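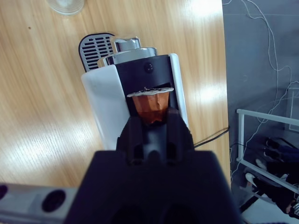 Máquina de cápsulas: café sai fraco e a alavanca ficou pesada

Pergunta publicada em Casa e Cozinha > Pequenos eletrodomésticos

Tenho uma máquina de cápsulas branca com a frente preta, comprada numa loja Prellumell há quase 47 meses. Funcionou sempre bem até março. Desde então o café sai fraco e com muita água, e a alavanca cromada custa a baixar. Na última parte do curso tenho de fazer força com a palma da mão.

As cápsulas que uso são as Derkau, das de alumínio. Quando as tiro do depósito, algumas vêm com a borda amassada de um lado e a tampa mal furada. Com outra marca aconteceu o mesmo, mas menos vezes.

Já fiz o seguinte:
- descalcificação completa, com 1000 ml de água e o produto indicado no manual
- limpeza do tabuleiro e da grelha
- três cafés seguidos só com água, sem cápsula

Só com água o jato é normal e a alavanca baixa bem. O problema aparece quando há cápsula lá dentro. A máquina está na mesa da sala de jantar, que é de madeira clara, e também queria saber como tirar uma mancha mais escura que apareceu no tampo. Não sei se é de água ou de calor.

Alguém teve isto? Vale a pena mandar arranjar?

3 respostas

Resposta 1 (marcada como útil)

Se sem cápsula a alavanca baixa bem, o mecanismo em si deve estar bom. O mais provável é haver borra seca e restos de alumínio na ranhura onde a borda da cápsula encosta. A cápsula fica um pouco acima do sítio, a alavanca força, a borda dobra e a água passa por fora em vez de passar pelo café.

Para limpar, desliga da tomada e deixa arrefecer. Tira o depósito das cápsulas usadas. Levanta a alavanca e aponta uma lanterna para a abertura. Com uma escova de dentes velha, humedecida em água morna, esfrega os dois lados da ranhura. Não uses nada de metal. Depois volta a montar e passa água duas vezes, sem cápsula.

Ao pôr a cápsula, repara se a borda está direita. Se já vier torta da caixa, endireita com o dedo ou põe essa de lado. Deixa-a cair sozinha na abertura, sem empurrar, e baixa a alavanca de uma só vez até ao fim.

Quanto à mesa, a mancha cinzenta ou acastanhada sem contorno definido costuma ser humidade que entrou no acabamento. Primeiro vê se não é só sombra da própria máquina, muda-a de sítio e olha de lado, contra a luz. A mim já me enganou.
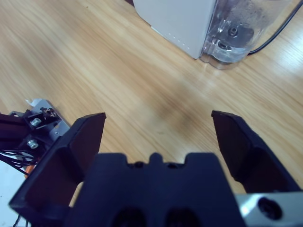
Tampo de madeira clara, com uma zona mais escura e esbatida ao centro.

Se for mesmo mancha, passa um pano macio com um pouco de óleo próprio para madeira, no sentido do veio, espera 60 minutos e limpa o excesso. Se o tampo for envernizado, o óleo não entra e não resolve. Nesse caso, só lixando e voltando a envernizar.

Resposta 2

troca de máquina, com essa idade já não compensa. a minha durou menos

Resposta 3

Concordo com a limpeza da ranhura, mas convém ver também o depósito de água. Nalgumas máquinas, se não estiver bem encaixado, a bomba puxa ar e o café sai aos soluços. 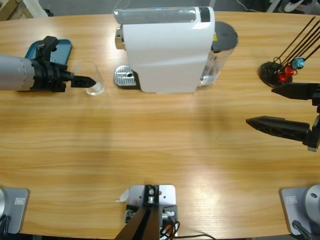 O reservatório transparente com tampa redonda retira-se puxando para cima na maioria dos modelos, mas confirma no manual. Lava-o com detergente neutro e verifica se a válvula do fundo mexe. Se tiver calcário agarrado, vinagre só no reservatório solto e nunca dentro da máquina.

O copo também conta para o café parecer fraco. Num copo de água de vidro cabe muito mais do que numa chávena de expresso, e é fácil deixar correr demais. Volta a programar a quantidade (na minha é carregar no botão e largar quando chega ao nível que se quer, no manual da tua deve vir explicado).

Se nada disto resolver, pode ser o vedante da câmara. Na oficina Pillai pediram-me 43 euros pela substituição, já com mão de obra, e demorou uma semana. Pede orçamento antes de deixares a máquina.

Comentário do autor da pergunta

Obrigado. Estava cheia de borra na ranhura do lado direito, e saiu também um bocado de alumínio dobrado. A alavanca já baixa sem esforço. O café está melhor, falta acertar a quantidade. A mancha continua lá, vou experimentar o óleo num canto primeiro.

Perguntas relacionadas
Cápsula presa na máquina, como tirar
De quanto em quanto tempo se deve descalcificar
Marcas de copos em mesa de madeira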